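2024-06-29

Equipment list for the second half of the year, before I forget what I promised. Most of our hours go into clothes and bedding on beds, so most of the money should too. I went through the wear on the hand grippers first, then the wish list – and the wish list got shorter! 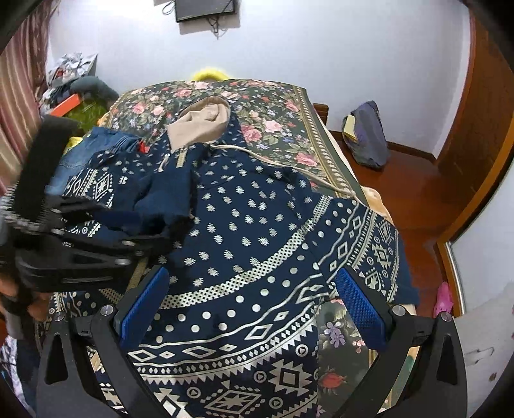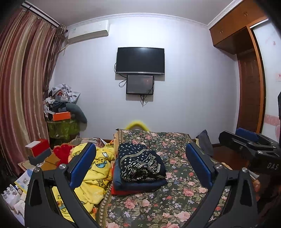

Blue pads on the fingers in both.

So, pads. We burned through 87 of them since February, and I had budgeted for 77. Thick stuff like jeans and quilted covers is my main suspect, but I haven't kept a log by fabric, so don't quote me. Clutunia sells them in bags and the price drops at 95, so I'm putting down 95 and we can stop ordering in dribs and drabs (the shipping on those little orders was silly).

Grippers next. I want 3 more, all the same model as what we have. I know Stasiv has the newer one with the wider opening, and yes, I drooled over it too, but mixing two finger shapes means two sets of spare screws, two sets of pads and a whole new round of calibration. Maybe next year. If somebody at the Susdale workshop can lend us one for a week I'd love to try it on hoodies and zippers before we spend anything.

The folding arm from Mostska is the big line. Their quote came in two parts, arm and stand, and the stand costs way more than I'd guessed. I think we can build our own stand from the leftover rail under the bench – need to measure it Monday and check that it clears a normal mattress height. Without the stand the arm fits the budget. With it we're over, and then the spare batteries have to go.

Also on the list: straps (the padded kind, please, my wrist is still complaining), cable ties, a decent storage case with foam, a second charger.

Still open:
warranty on the arm, one year or two
whether pads can be returned if the bag is unopened
who pays shipping to Susdale and back

Draft order goes in the shared folder tonight, prices blank where I'm still waiting.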